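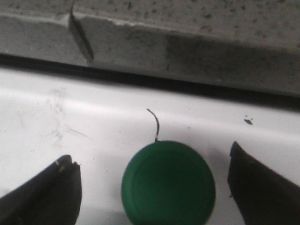
Seit drei Jahren singe ich im Konzertchor von Grolberg, und gestern Abend war die Versammlung über die Zukunft unseres Saals. Ich schreibe hier auf, was ich verstanden habe. Wenn etwas falsch ist, korrigiert mich bitte.

Der Saal in der alten Spinnerei Kuster hat 43 Jahre lang dem Musikverein gedient. Jetzt will die Stadt ihn an eine Betreibergesellschaft aus Prasow verpachten. Der Vertrag soll zehn Jahre laufen.

Annag Morrison vom Kulturamt hat den Plan vorgestellt. Sie hat ruhig und genau gesprochen, das muss man sagen. Die Stadt spart die Heizkosten und der Betreiber bezahlt das neue Bühnenlicht. Die Probenräume im ersten Stock bleiben aber nur bis Juli nächsten Jahres kostenlos.

Was kostet die Miete danach? Darauf gab es gestern keine Antwort. »Wird verhandelt«, steht auf dem Blatt, das wir bekommen haben.

Unsere Petition haben bis jetzt 3.107 Menschen unterschrieben. Für eine kleine Stadt finde ich das sehr viel. Craig Jardine hat die Mappe übergeben und dabei den Namen des Bürgermeisters falsch ausgesprochen. Ich war froh, dass dieses Mal nicht ich es war.

Bernadette Lebrun, unsere Chorleiterin, hat einen Vorschlag gemacht, der mir gefällt: An zwei Abenden pro Woche soll der Saal für Vereine aus der Stadt reserviert sein, und zwar zu einem festen Preis, der im Vertrag steht.

Der Vertreter des Betreibers meinte dazu, man könne »über einen Abend reden«. Im Publikum wurde es danach ziemlich laut.

Ich bin nicht gegen den Betreiber. Im Winter haben wir zweimal im Mantel geprobt, und das Klavier verliert bei dieser Kälte die Stimmung. Jemand muss Geld in das Haus stecken. Ich möchte nur, dass wir danach noch hineindürfen.

Der Stadtrat stimmt im Herbst ab. Bis dahin kann man schriftlich Stellung nehmen, das Formular liegt im Rathaus am Empfang aus. Es ist eine Seite lang und auch mit meinem Deutsch gut zu schaffen.

Nachtrag, weil zwei Leute gefragt haben: Ja, das Brahms-Requiem im November findet statt. Wir suchen noch Tenöre.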